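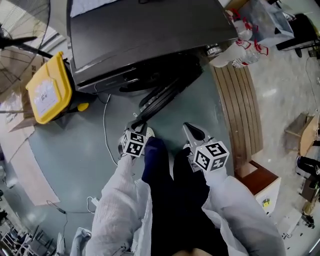 Adhesive shelf test, Tronstead bench, 6 March 2026

Pulled the second half of the label stock samples out of the cold cupboard this morning. They went in last November. The two rolls are the Hondia paper stock and the Ekbridge film, same width, same core. Left both on the bench in their bags until lunch before opening. I didn't do that last time and got condensation on the liner, so the first-half numbers for the Ekbridge film should be treated with suspicion.

Cut strips with the long blade and the steel rule. The die cutter is still leaving a burr on one edge and I don't want that in the peel figures. Wiped the test plates with alcohol, let them dry, rolled each strip down with 2 passes of the hand roller. No extra pressure, just the weight of the roller.

Dwell

Short-dwell strips pulled after lunch. Hondia came away clean along the whole length. Ekbridge left a faint haze near the start of the strip, then cleaned up. Could be finger grease from where I held the tab. Redo with tweezers.

Long-dwell strips are on the plates in the drawer under the scale. Please don't stack anything on them. They come off at the 200 hour mark.

Peel tester

The load cell was reading high with nothing hanging on it. Re-zeroed, then checked with the 600 g weight, which read fine three times in a row. The clamp jaw on the moving side slips if you tighten it by hand only.
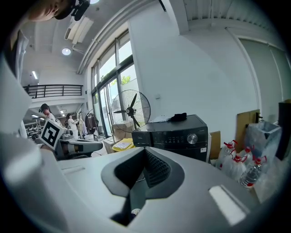

Use the small hex key and stop as soon as it bites, otherwise it creases the film and the trace gets a spike at the front. I threw out one Hondia trace for exactly that reason. It's still in the folder, marked VOID.

Speed setting: the dial says 228 but the manual from Ondieki gives the range in different units, and the conversion table taped inside the lid is for the old motor. I left it at 228 all day so today's runs can at least be compared with each other. Somebody with the new manual please write the right conversion on the lid.

Liner

Hondia liner tears if you start it from a corner. Start from the middle of the short side. Ekbridge liner is fine from anywhere but picks up static and sticks to the sleeve, the bench and the next strip. Damp cloth on the bench helped a bit.

To do
Redo Ekbridge short dwell with tweezers
New blades for the long cutter
Ask Ondieki for a spare clamp jaw
Move the sample log out of the cold cupboard, the pages are going wavy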